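Ata da reunião de acompanhamento – método de recolha com garras manuais
Março, início às 13h
Presentes: equipa de dados, equipa de treino, representação da Quintela (à distância)

1. Ponto de situação da recolha

Prosseguem as demonstrações no espaço de casa de banho, com as garras de mão e sem robô. A equipa de dados mantém a meta de 4,000 demonstrações para o conjunto Ultow.
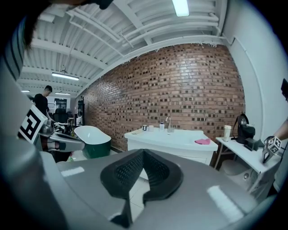
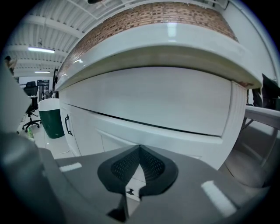 Vistas das garras, junto ao móvel branco e à parede de tijolo.

2. Resultado apresentado

A equipa de treino comunicou que a política treinada com o primeiro lote concluiu a tarefa de arrumar a bancada em 100 ensaios seguidos. O resultado foi recebido com reservas. Os ensaios decorreram todos na mesma sala, com a mesma bancada e os mesmos objetos, e quem os avaliou foi quem treinou o modelo. Perguntou-se o que conta como «concluída»; não existe critério escrito.

A Quintela lembrou que o método anterior, da Sandbridge, também parecia resolvido até mudar de sala. Respondeu-se que a câmara é agora outra. Ficou registado que isso não responde à objeção.

3. Trajetórias

A reconstrução da posição das garras falhou em 13 demonstrações do último lote, que foram retiradas antes do treino. Discutiu-se se a exclusão favorece os movimentos fáceis – ninguém tinha visto as gravações excluídas. A equipa de dados considera o número irrelevante. A equipa de treino não concorda e pede que sejam guardadas.

4. Comparação com a Vendex

Proposta de incluir no relatório uma tabela comparativa com o sistema da Vendex. Rejeitada por agora: as tarefas não são as mesmas e os tempos foram medidos de outra maneira.

5. Decisões

Escrever o critério de sucesso antes de novos ensaios.
Repetir a avaliação noutra sala, com avaliadores externos à equipa de treino.
Rever as gravações excluídas e anotar a causa de cada falha.
Retirar a palavra «generaliza» do resumo até haver dados.

O pedido de mais duas garras transita para a próxima reunião, por falta de orçamento discriminado.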